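Proceedings > Household Manipulation > Section 5

August. Borkine Laundry Handling Group

5.2 The false-release fault

The failure that occupied most of our summer was a small one. At the end of a fold the policy would command the fingers open, the controller would report them open, and the cloth would leave with the gripper anyway. From the log's point of view these were excellent trials. The Quintana scoring script, which reads the log and has never met a towel, passed them all.

We first put the fault down to the fabric, as one does. Swapping the cloth changed nothing except the colour of the thing being dragged off the bed. In 20 replayed folds, 19 were marked as successes by the script, and 2 of those ended with the cloth on the floor. The Arkley controller was declaring release on motor position alone, and a slight lag in the linkage meant that the pads could still be touching when the arm began its retreat.

Demonstrations were recorded with hand-held grippers on an ordinary bed (Figure 7). A person opens the fingers, looks, and only then moves away. That pause is short, and our preprocessing had been trimming it out as idle time. The policy had therefore learned a brisk and confident departure, which it performed whether or not it had let go.
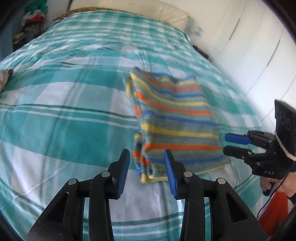

Figure 7. Folding work on a bedspread with hand-held grippers.

Grendik objected at the internal review that the trimming was a distraction, that a controller which announces "open" on the strength of a motor count would have misled any policy, patient or otherwise, and that the paper ought to say so before blaming the data.

We accept the order of blame, if a little sulkily. The controller now waits for two consecutive open readings before it permits a retreat, and the pauses have been restored to the training set. The scoring script also checks the final position of the cloth, an idea whose novelty we do not wish to overstate.

Contact: Borkine Laundry Handling Group | All rights reserved | Back to top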